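Fliegt im Januar!

Wenn ich im Bekanntenkreis erzähle, dass ich meinen Jahresurlaub wieder in den Januar gelegt habe, ernte ich mitleidige Blicke. Ob es im Sommer nicht mehr geklappt habe? Ob der Chef Druck gemacht habe? Weder noch. Ich fliege seit Jahren am liebsten genau dann, wenn die Feiertage vorbei sind, die Schulen wieder laufen und an den Gates plötzlich Platz ist, und ich bin jedes Mal aufs Neue begeistert davon. Der Januar ist der am meisten unterschätzte Reisemonat, den wir haben!

Das fängt am Flughafen an. Am 22. oder 23. Dezember ist ein mittelgroßer Regionalflughafen wie Jorgate kein Ort für Menschen mit schwachen Nerven. Skitaschen quer im Gang, Kinder auf Koffern, eine Schlange vor der Sicherheitskontrolle, die sich bis zu den Parkautomaten zieht. Zwei, drei Wochen später laufe ich durch dieselbe Halle und brauche vom Bus bis zum Gate 29 Minuten, Kaffee inbegriffen. Die Frau an der Gepäckabgabe hatte Zeit, mir zu erklären, auf welcher Seite ich sitzen muss, um beim Anflug die Küste zu sehen (links, und sie hatte recht). So ein Gespräch führt man kurz vor Weihnachten mit keinem Menschen, der dort arbeitet, und ich nehme es auch keinem übel.

Geflogen bin ich diesmal mit Starbridge, in einer Maschine mit 124 Sitzen, von denen sehr viele frei blieben. Ich hatte eine ganze Reihe für mich, den Mantel auf dem einen Platz, das Buch auf dem anderen. Der Flug hat mich weniger gekostet als im August das Parken. Das ist jetzt ein wenig übertrieben, aber wirklich nur ein wenig.

Nun höre ich den Einwand schon: Was will man denn im Januar an einem Ort wie Veleck, wo die Strandbuden vernagelt sind und es um halb fünf dunkel wird? Alles, möchte ich antworten! Man geht auf der Promenade und hört das Meer, das im Juli von drei konkurrierenden Musikanlagen übertönt wird. Im Stadtmuseum schließt einem der Aufseher auf Nachfrage den kleinen Kartensaal auf, der in der Saison wegen Überfüllung gesperrt ist. Man bekommt im Restaurant den Tisch am Fenster, und der Koch schaut heraus und fragt, ob man die Fischsuppe lieber scharf oder mild möchte. Ich habe sie scharf genommen, zweimal.

Natürlich hat ein Teil der Häuser geschlossen. Wer einfach losfährt und auf sein Glück vertraut, steht womöglich vor dunklen Fenstern, also bitte vorher anrufen. Die Pension Avotiņš, in der ich gewohnt habe, bleibt das ganze Jahr über offen und heizt so ordentlich, dass ich abends im T-Shirt auf dem Zimmer saß. Zum Frühstück gab es Quarkpfannkuchen mit Sanddorn. Im Sommer, so wurde mir gesagt, schafft die Küche das nicht, da kommen abgepackte Croissants auf den Tisch. Noch ein Punkt für den Winter!

Was mich ärgert, ist die Art, wie die Branche selbst über diese Wochen redet. »Nebensaison« — schon das Wort klingt nach Notlösung. Die Prospekte zeigen blauen Himmel und volle Terrassen, und wer im Januar bucht, bekommt einen Rabatt hinterhergeworfen, als müsse man ihn für sein Erscheinen entschädigen. Dabei ließe sich mit ein bisschen Mut so viel daraus machen. Ein Winterfahrplan, der diesen Namen verdient, würde schon reichen. Zurzeit fliegt Starbridge die Strecke nach Neujahr nur noch an 2 Tagen in der Woche, und wer nicht genau in dieses Raster passt, muss umsteigen oder bleibt zu Hause. Dann heißt es hinterher, die Nachfrage sei eben gering. Wie soll sie denn wachsen, wenn kein Flugzeug geht?
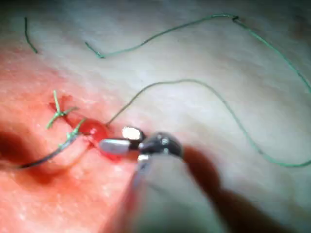 Mir ist schon klar, dass nicht jeder frei wählen kann. Familien mit Schulkindern sind an die Ferien gebunden, und in manchen Betrieben ist der Januar der schlimmste Monat überhaupt. Aber es gibt so viele andere, Paare ohne Kinder, Alleinreisende, Leute im Ruhestand, die sich aus purer Gewohnheit in die vollsten Wochen des Jahres quetschen. Würde nur ein kleiner Teil davon umsteigen, hätten am Ende auch die Familien im August mehr Luft.

Und die Orte selbst hätten etwas davon. In Veleck habe ich mit einer Kellnerin gesprochen, die von Mai bis September kaum einen freien Tag hat und danach monatelang auf den nächsten Mai wartet. Ein Saal mit 300 Plätzen nützt ihr wenig, wenn er vier Monate lang überläuft und acht Monate lang leer steht. Lieber wären ihr zwölf Monate mit halb vollem Haus, sagte sie, dann könnte sie eine Wohnung mieten und müsste nicht jeden Herbst zurück zu den Eltern.

Ja, es hat geregnet. An einem Nachmittag kam der Regen waagerecht, und mein Schirm liegt jetzt in einem Papierkorb hinter dem Hafenamt. Ich bin dann eben in die Sauna gegangen, habe anschließend geschlafen wie ein Stein und am nächsten Morgen den klarsten Himmel gesehen, den ich seit langem erlebt habe — mit Reif auf den Bänken und einer Sonne, die so flach stand, dass die ganze Mole golden war. Für das kommende Jahr ist das Zimmer schon reserviert, wieder das mit dem Blick auf den Leuchtturm.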